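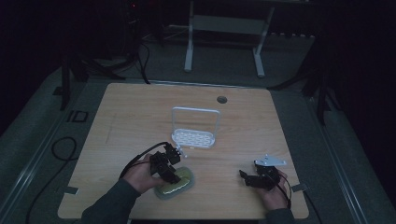 Looking after an oiled timber tabletop

Print this page | E-mail this page

An oiled table needs a light clean every day and a fresh coat of oil once or twice a year. The job takes an afternoon plus drying time. These instructions are for oil finishes only. If your table has a polyurethane or lacquer finish, oil will sit on top and stay sticky.

To find out which finish you have, put a few drops of water on a spot near the edge and leave them for ten minutes. If the timber darkens under the drops, it is oiled and due for another coat. If the drops sit up in beads, the surface is still sealed and you can put the job off.

Day to day

Wipe with a well wrung sponge or cloth and a little dishwashing liquid, then dry with a tea towel. Go with the grain. Keep methylated spirits, bleach and spray-and-wipe products off it, and don't use the scourer side of a sponge. Wire baskets and dish racks want a mat under them, as the feet mark soft timber quickly.

Re-oiling

Clear the table the night before, wash it down and let it dry overnight. Open a window.

Sand by hand with 240 grit wrapped around a cork block, always along the grain. You are only taking off the fuzz and the shallow marks. For a ring or a scuff that won't shift, start at 180 on that area, feather it out wide, and go back to 240. Finish the whole top with 400. I used to go on to 600, but the oil doesn't soak in as well and the colour comes up patchy.

Vacuum the dust, then wipe with a barely damp cloth and wait half an hour.

Pour a small puddle of oil in the middle and spread it thinly with a lint-free rag. I use the clear Wuritz hardwax, and Stiltero's is much the same if your hardware shop stocks it. Leave it for 15 minutes, or whatever the tin says, and wipe off everything that hasn't soaked in. Most sticky tables come from skipping this wipe.

Second coat the next day, thinner than the first. Wait 4 days before putting anything wet or heavy on it.

Knots and swirly grain drink more oil than the rest. Give those spots an extra dab while the first coat is wet.

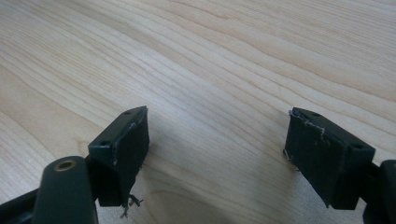 One reader in Tullow wrote in to say that the second coat made no difference on her blackbutt table, and that she now does a single coat every September and leaves it there. Dense hardwoods will often manage on one. Pine won't.

Rags

Oily rags can heat up and catch fire by themselves when bunched up. Lay them flat outside on concrete until they go stiff, or soak them in a bucket of water, before they go in the bin.

Print this page | E-mail this page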